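Packed lunches at the Tranent holiday club

The holiday lunch scheme starts again in the last week of May and runs for two weeks. Lunches can be collected from the side door of the Lightfoot Hall between 11.30am and 1pm, every day except Wednesday, when the hall is let.

Last year the scheme gave out 3,000 lunches. Bread and rolls will again come from Brerow, and Brutotar has given 100 cool bags, which we would like back at the end if possible.

Each lunch has a sandwich or wrap, a drink, a snack and a piece of fruit. Please tell us about allergies when you book – we can't swap items at the door. Forms are at the library and the hall office, or ask Xiuying Luo, who is taking bookings again this year.

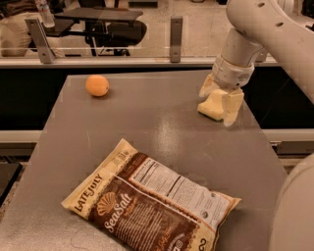
An orange and a bag of snacks on the metal table.

Forms should be back by the Friday before you want to start.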